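Gripper Trials Working Group
Minutes, February 2024
Trendville workshop, upstairs meeting room

Present: Katalin Szalai (chair), Gergely Kelemen, Levente Vörös, Ottó Deák (minutes)
Apologies: Ernő Csizmadia, who sent written comments on item 3

1. Minutes of the January meeting

Accepted with one correction. Under tracking loss, "operator error" should read "marker occlusion". Ottó to amend the copy on the shared drive.

Matters arising: the replacement springs for the left-hand unit have arrived and are fitted. The jaw now returns fully open. Levente noted that the trigger feels heavier than on the right-hand unit. No change to be made until the finger comparison is finished.

2. Finger comparison, Halline and Kong

Gergely presented the results. Each finger set was used for 200 grasps on the standard object list, with the same operators and in the same order of objects. Fingers were swapped between sessions and the jaw width was recalibrated after each swap.

Halline fingers are softer at the tip and follow curved surfaces well. They were preferred for cups and bottles. On flat objects lying on the table they fold under when pressed down, and the operator has to back off and come in again at a lower angle. Kong fingers are stiffer and have a narrower tip. They get under a flat edge more easily, but on glazed ceramic they slip when the cup is held off center.

Katalin asked whether the slips could be put down to the surface of the fingers or to their stiffness. Gergely said the test as run does not separate the two. Levente suggested a strip of the Halline pad material glued over a Kong tip. Agreed as a side test, outside the main comparison and logged under its own label.

There was some discussion of what counts as a failed grasp. Two operators had been recording a second attempt as a success and the others had not. Agreed that a grasp is a success only if the object is lifted on the first closure and held until it is put down. Sessions logged under the old reading will be marked again from the recordings. Gergely estimated that this affects the Kong results more than the Halline results and asked that no ranking be circulated before the marking is done.

Decision: no finger set selected at this meeting.

3. Tracking and marker cubes

Levente reported on pose tracking. In the two-handed sessions the main cause of dropped tracking is still one cube passing behind the other or behind the operator's forearm. Losses are short but tend to fall at the moment of contact, where the pose is most needed.

Ernő's written comments were read out. He proposes moving the cube farther back from the fingers, on a longer bracket, so that it stays in view when the hand turns inward. He accepts that this makes the unit tip-heavy at the back and that the offset would have to be measured again for both grippers. He also asks that the cubes be checked for lifted corners on the printed faces before each session.

Ottó was against the longer bracket. Operators already complain about the wrist after a long block, and the extra leverage will show up in how they move. He would rather try a second fixed camera on the shelving side. Katalin said the second camera is possible but that the Pokeck controller currently takes its timing from the head camera alone, and somebody would have to work out the synchronization.

Agreed to try both on a small scale. One bracket to be printed and fitted to the right-hand unit only. The second camera to be run as a passive recording, with timestamps compared afterward.

4. Pokeck controller

The logging fault seen in January has not come back after the firmware update. Gripper width now arrives without gaps. There is a constant delay between the width signal and the video, which Levente measures at 2 video frames. It can be corrected in processing. He will write the offset into the session header so that it does not have to be remembered.

Katalin asked for the spare controller to be set up identically and labeled. At present it has older settings and cannot be swapped in during a session.

5. Operators

Session blocks are set at 16 trials, followed by a break. Ottó reported that some operators carry on past the end of a block when things are going well. The results after that point are usable but not comparable. Block length to be enforced from the controller.

Training notes for two-handed work are out of date. They still describe the old trigger and say nothing about where to hold the idle hand. Gergely to rewrite that page.

6. Actions

Gergely: re-mark the affected sessions; revise the training notes.
Levente: print and fit the longer bracket; write the delay offset into the session header; prepare the side test with pad material.
Katalin: spare controller settings and label.
Ottó: passive recording from the second camera; block length limit; correction to the January minutes.
Ernő: printed inspection sheet for the cube faces.

7. Table layout and floor
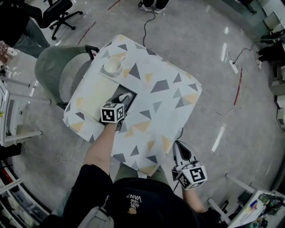 Object placement for the repeat sessions has to be fixed well enough that a grasp can be compared across both finger sets. Levente asked for a plain cloth, as edges are easier to pick out on it in the recordings. Gergely wanted to keep the tablecloth with the gray and mustard-yellow triangles, on the grounds that the existing sessions use it and a change now would add another variable. The patterned cloth stays. The white cup goes near the corner of the beige tray, with the dark gray rectangular object beside the tray toward the middle of the table, and the starting position of the tray is to be recorded in the session header. Katalin asked that the thin white cable looping out across the floor from under the table be taped down, along with the black one running up to the table edge, and that the power strip be moved back toward the shelving. Ottó to do this before the next block. Date of the next meeting to be set when the re-marking is complete.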